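Saturday, late

Finally baked the honey loaf from the Droslow market and I am so pleased I could hardly wait to sit down and write this! It's been raining since breakfast, so the kitchen was the place to be.
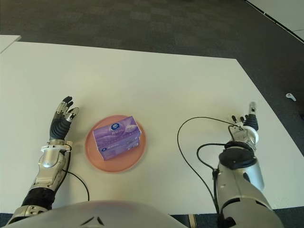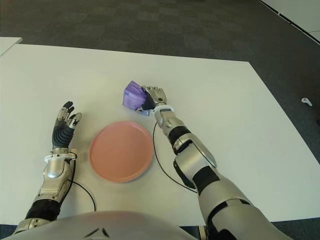
A pink plate on a white table both times, with the purple tissues on it in the first.

So, the loaf. I used the rye flour from Ulell, the coarse one, and gave it 15 minutes longer to rest than I did in March. What a difference! The dough came away from the bowl in one piece and it smelled like warm hay (in a good way). I weighed it at 793 grams before it went in, and it took 32 minutes to get a proper dark crust. The bottom sounded hollow when I knocked on it – best sound in the world.

I did forget the salt until the second fold, so I sprinkled it on and kneaded like mad. There's one salty patch near the end, and I kind of love it.

Next time I want to try walnuts, and maybe the fig syrup from Dağdelen if they still have the small bottles. I'd also like to get the starter going earlier, before work, and see if the crumb opens up a bit more. Two slices gone already, with butter. The rest is wrapped in a towel for breakfast.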